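Unit 2: Buying property abroad – the purchase in order

Read this before the February session. It covers the steps from first viewing to registered title. Tax is in the next handout.

Start with the difference between agreeing a price and being bound by it. In many countries a buyer signs a reservation form first, pays a small deposit, and only later signs the contract of sale. Find out which paper makes the deposit non-refundable. It is often the first one.
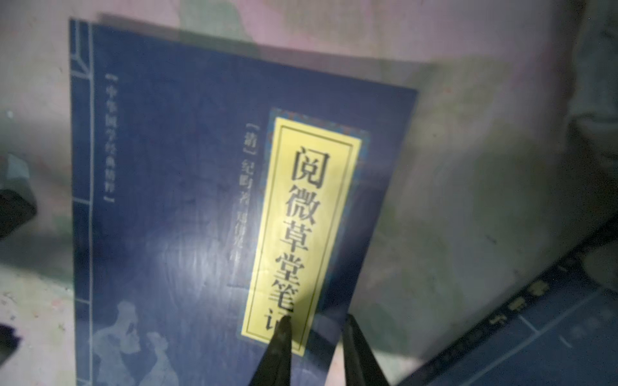 *Notes by Usha Kartha*

**Title search.** Your lawyer checks three things at the land registry: who owns the plot, whether there is a mortgage on it, and whether anyone has a right of way across it. Use a lawyer who does not also act for the developer.

In the Pramar case (reading pack, item 11) the buyers paid in full for an apartment while the developer's bank loan was still secured on the whole block. They had keys and a contract but no separate title deed.

**Permits.** Foreign buyers may need approval before title can pass. Ask:

- who files the application
- what happens to the deposit if it is refused
- whether you can move in while it is pending

**Money.** Keep the bank's record of every transfer into the country. You may have to show it when you sell and want to take the proceeds home. In the Rana worksheet the deposit is 2107 and the transfer fees come to 1726, both in the local currency. Add fees to the budget before you make an offer.
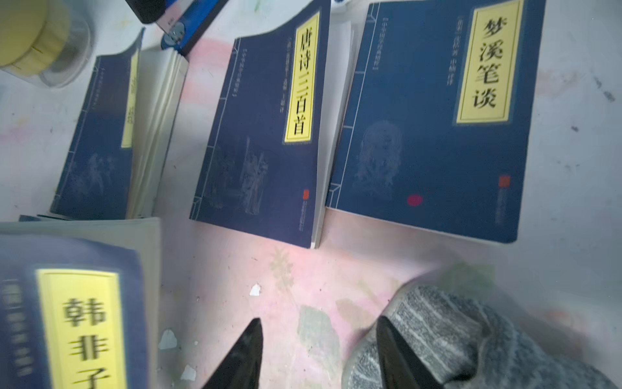 Jyoti Bhatt wrote after the last session that the order above works for a resale but is too neat for off-plan purchases, where the permit application may go in long before there is a building to register. She would put stage payments ahead of permits and tie each payment to an architect's certificate.

Fair point, and the Irari contract in the pack follows that pattern. Compare its clause on late completion with the one in the Vuvness contract – only one sets a daily penalty.

For next time: mark the clause in each contract that makes the deposit non-refundable, and bring both copies.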